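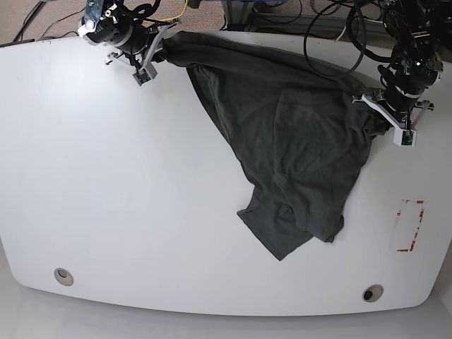 Robotics / Software

I want to write down what we changed this winter in the software for the shirt folding. It will be a long thread. It is mostly about small things in the control and in the perception, because there we lost the most time.

The setup in short: two arms behind a white table, one dark gray t-shirt, cameras on the wrists and one more camera that sees the whole table. The planner is called Skalto. The logging and replay tool is called Veltusa. Both are our own code, so please do not search for a download, there is none yet.

The first problem was tension. When both grippers hold the top edge of the cloth, the two arms form a closed chain, but our controller did not know this. Each arm followed its own target with position control, and every small timing error became a pull on the fabric.

On a stiff object you would notice such an error at once, the motors complain. A t-shirt complains very little. It stretches, then one corner slips a bit inside the fingers, and the fold later comes out crooked. We searched for this mistake in the perception for two weeks.

The solution is not elegant. Skalto now plans one path for the middle point between the grippers and one number for the distance between them. The arms receive their targets from this pair. If the measured current in one wrist rises too much, only the distance is allowed to change, and the middle point stays on its path.

I had a version with full impedance control on both sides. It was nicer to read in the paper than to tune in the lab. Maybe in summer I will try it again.

Second problem, clocks. The two arms are on separate buses, and the timestamps were written when the message arrived in our program. Now they are written in the driver, as near to the bus as we can. In the replay we could see that one arm had a delay of 73 milliseconds after each gripper command. Before that I was sure that the motion itself was bad.

If you write a logger for two arms, log the sent target and the measured state as separate streams, please. We had them merged in one row, with the newest value of each. It looks tidy in a table and it hides exactly the delay you want to find. 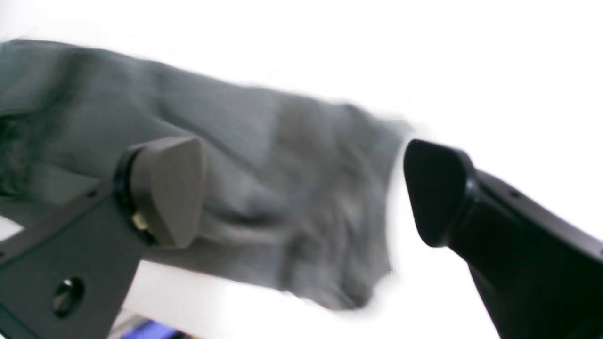
Tseng

Now the wrist cameras. Our table is white and the light from the ceiling is strong. The automatic exposure looks at the dark cloth, opens too much, and then the table becomes a pure white area without any structure. For the policy this is maybe acceptable. For the cloth edge detection it is good on some frames and terrible on others, because the blur during a fast move eats the edge.

We tried fixed exposure. The edge became sharper, but inside the fabric the folds went almost black and the network could not find the layers anymore. Now we limit the exposure time and let the gain move. There is more noise, and the noise can be trained away quite well. Blur we could not train away.

A related change in the planner: there is a "look" phase before each grasp. The arm slows down and the perception may only use frames from this phase for the grasp point. Frames from the fast part are still stored in Veltusa, they are only not asked for an opinion.

The segmentation had one stupid failure which I like to tell. The table has round cable holes near its front edge. They are dark, the shirt is dark, and the model was very convinced that a small piece of shirt is lying there. I fixed it with a static mask. A colleague wanted to fix it with more data. The mask took ten minutes and it is still in the code, with a comment that says temporary.

The red tape on the table was no problem for the model, only for me. I used its corners as reference for the calibration in the beginning, and tape wears off. Please use a proper board for this. My old calibration script is deleted now.
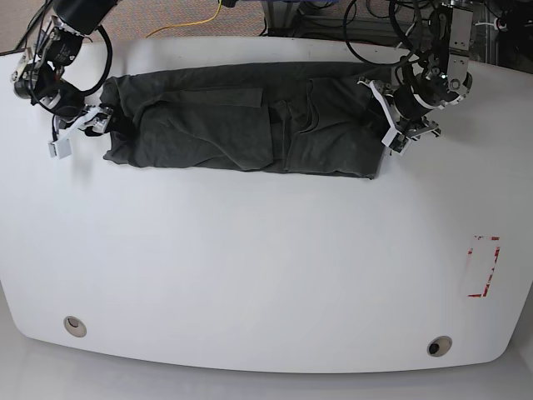 The step that took longest after the calibration was to decide when a fold is finished. Our first condition was only the position of the grippers: if both are at the goal, open them. But the cloth can stay on a finger, or a layer underneath can travel together with the upper one, and the positions are still perfect.

So the planner has a state for release now. Open a little, wait, compare the outline with the outline before, then open fully and move up. If the outline shifted during the retreat, the fold is marked as doubtful and the same step is offered again. I limited this to one repetition. Without the limit it could continue until lunch.

I also changed how we label. Before, an episode was a success or a failure at the end. Now each phase gets its own label: grasp, lift, carry, lay down, release. In February we had 824 episodes in Veltusa and I relabeled 520 of them with phases, by hand, in the evenings. The rest is waiting and I am not in a hurry.

With the phase labels we saw that the carry phase is nearly never guilty. Most of the bad episodes already had a bad grasp, too near to the hem or with two layers instead of one. I had spent a month on making the carry path smoother...

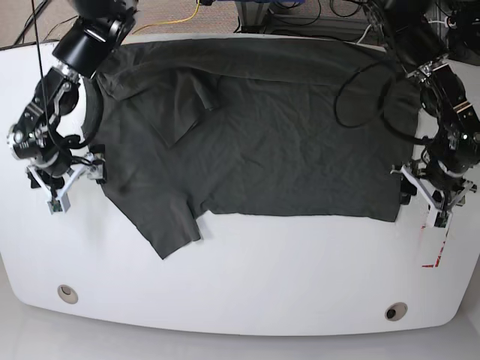 Do you plan the whole fold before the arms start to move?

We plan one step at a time. The sequence of folds is fixed in a small file, but the grasp points are computed again after every release, from the new outline. A long plan was wrong after the first fold anyway, as the cloth never lay exactly like in the model.

For the outline we use a polygon with few corners. Sleeves make trouble here: when one is folded inward and the other hangs out, the polygon finds a corner which is a corner of nothing useful. Skalto has a rule for it now, it prefers corners which also existed before the last fold. I know a learned keypoint model would do this better, and it is on the list for the next version, which we call Sernum.

On the tooling side, the best small thing was a button in Veltusa to jump to the next gripper event. You open an episode, you press it, you are at the moment when the fingers close, with both wrist views and the currents under each other. I built it in one afternoon and I use it every day.

Still open: the wrist cables are not in the collision model, and they are long enough to touch the shirt. For the moment the retreat path goes straight up and I keep the speed low there. If somebody has a simple cable model that runs in the planner loop, I would be glad to read about it.

The replay format of Veltusa I will describe in a separate thread, when the documentation is in better English than this one.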